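The dumpling weekend

I came home from the market one Wednesday in August with two kilos of plums and no plan whatsoever. They were going soft in the bag by the time I reached the bus stop, so jam was the sensible answer. But I'd had jam all summer, and what I wanted was my grandmother's plum dumplings, the big potato ones rolled in fried breadcrumbs, which I hadn't made in years!

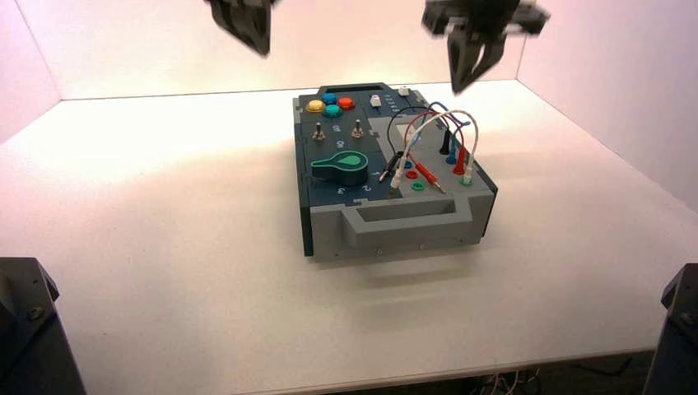
Jenő Kozma

The dough is where I always come unstuck. Gran never weighed anything (she'd look at the potatoes, sniff, and tip in flour until it felt right) and I've inherited the sniff but none of the judgement. My first batch fell apart in the pan and I ate it out of a bowl with a spoon, like porridge. Very nice it was too, but you couldn't have served it to anyone.

So for round two I got the scales out. I had 596 grams of potato after peeling, boiled whole in their skins and riced while they were still almost too hot to hold, and 200 grams of plain flour went in with an egg yolk, a knob of butter and a good pinch of salt. Mix it quickly with your fingertips and then leave it alone. I used Sisay potatoes from the man at the end of the row, who swears by them for mash, and they came out lovely and dry. 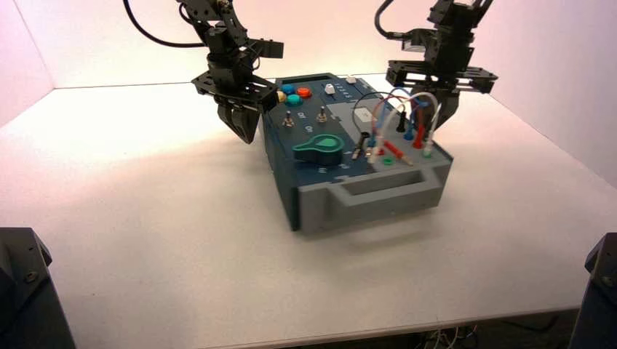
The task board between two black grippers

Roll the dough to the thickness of your little finger, cut it into squares and sit half a plum on each with a bit of sugar and cinnamon where the stone was. Pinch the corners up and roll it between floured palms until you can't see a seam. Then into simmering water, only a few at a time, and once they bob up give them another couple of minutes.

Don't skimp on the crumbs. I fry mine in far more butter than I'd admit to my doctor, in the battered old Stondeck pan that came with my first flat, and keep stirring until they're the colour of a digestive biscuit. Sugar goes in off the heat, or it catches.

My sister in Gukstead has hers with soured cream, and my nephew wants chocolate spread, which I pretend not to see. I like them plain, and cold the next morning with coffee. There are still nine plums in the fridge, so it may be jam after all.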